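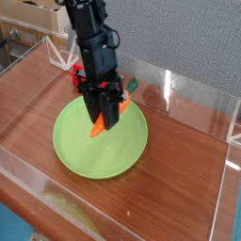

Toy carrot on the green plate, gripper down over it.

March 2026 — workshop notebook, Ghazal

Long one today, so put the kettle on. Most of it concerns the new puppet show for the party season, which we are still calling Lamus for want of anything better (Dénes keeps suggesting titles and they keep being too long to fit on a poster).

The booth first. I rebuilt the front rail with the lighter tubing and it now goes up in 5 minutes if two people do it and nobody stops to chat. The old hinge on the left wing was the thing pinching the curtain all through November, and I'm a little ashamed of how long we put up with it. New hinge is in, curtain slides nicely, and I've put a dab of orange paint on the pin so whoever packs the van can find it in a dark church hall.

Elikem came by after lunch with the rabbit. What a lovely thing she has become! He recarved the jaw and shortened the control rod, and the mouth closes fully now — it used to hang open a crack, which made her look permanently shocked. I still think the ears are heavy. When I turned her quickly the left one swung over her eye, and that's funny once but not for a whole song. Elikem will try thinner felt.
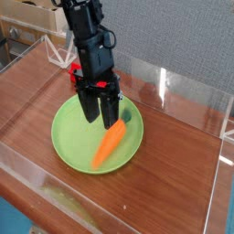 Sound was more of a muddle. The little Vustard speaker is fine in this room, but in a hall with 100 children shrieking at balloon swords it disappears completely, and I don't want Kaiwen shouting over it again and losing his voice for the next booking. We tried pointing it at the back wall, then standing it on the prop trunk. The trunk was better. I'd like to borrow the bigger one from Roman before we spend any money.

Running order as it stands: hello song, rabbit and the gardener, the magic handkerchief, musical statues, then the goodbye song with the bubble machine. Kaiwen wants to swap the handkerchief and the statues so the children sit down after they've been running, and having thought about it on the bus I believe he's right. We'll try it his way at the next run-through.

Still to do:

- thinner felt for the ears (Elikem)
- ask Roman about the speaker
- wash the gardener's apron, it smells of bubble mix
- 2 spare batteries for the wand
- find out if the Geltier booking wants face painting as well

Dénes has the booth key until the next run-through. Ring him before you come over.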